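Bovdale hall wants a bigger roof and a bigger check

The company that runs the Bovdale exhibition hall says business has never been better. It would also like the city to pay for an extension. Those two statements were made in the same meeting, and few people on the council seemed to find that odd.

Virkon, which has held the lease on the hall for four years, presented its plan in March. It wants $13 million in public money for a second floor of meeting rooms and a new entrance on the parking lot side. In return, it says, local hotels and restaurants will see visitor spending go up by nine percent.

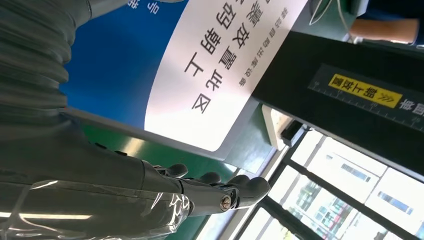 A robotic hand near a blue panel in the Bovdale hall.

Where the nine percent comes from is hard to say. The report behind it was written by Räsänen, a consulting firm hired and paid by Virkon. It counts every person who walks through the door as a visitor to the city, including people who live six blocks away and go home for lunch. It also assumes that a guest who books a room during a trade show would not have come to Bovdale for any other reason.

Kwaku Ayaaba, who speaks for Virkon, called those "standard assumptions" and said the firm had been careful. Asked for the numbers on how many local people attended shows last year, he said the company does not break them out.

"We know what we see," he said. "The hall is full, the sidewalks are full. Exhibitors are telling us they need more room."

Maybe so. The booking calendar on the hall's own website tells a quieter story. There are long gaps in the summer, and a good number of the winter dates are taken up by setup and teardown — days when the building is in use but no one is buying dinner downtown.

Sanne Wuyts owns a small hotel near the hall and might be expected to cheer the plan on. She doesn't. Her rooms fill up for the big shows, she said, and she has no complaint about those weeks. The extension, though, would add meeting rooms for one-day events, and people at one-day events drive home.

"I'd like someone to show me the guest who stays the night for a half-day meeting," Wuyts said. "I've been at the front desk a long time and I haven't checked him in yet."

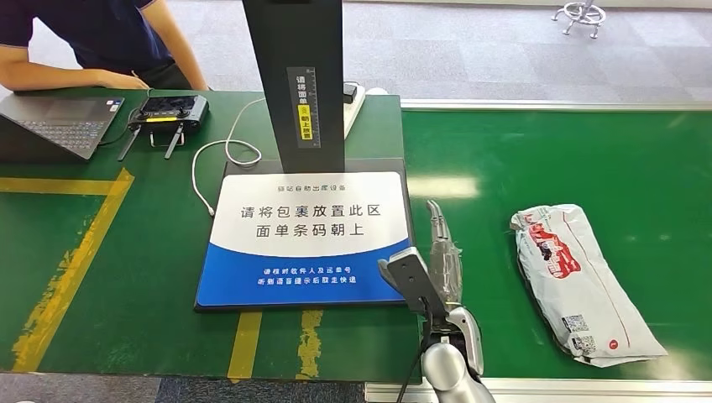 What the lease says

There is also the matter of who pays if the forecast is wrong. Under the draft terms, Virkon would keep all rent from the new rooms, while the city would cover the cost of heating and repairs. A clause tying the money to actual visitor numbers was in an early version. It is missing from the one now before the council, and the city's answer to a question about that was that talks are "ongoing."

Bovdale has been here before. The bus terminal run by Viser was sold to voters with a forecast too, and it took more than four years to reach the rider numbers promised for its first.

The council has not set a date for a vote. The full Räsänen report can be read at City Hall during office hours, but copies are not being handed out.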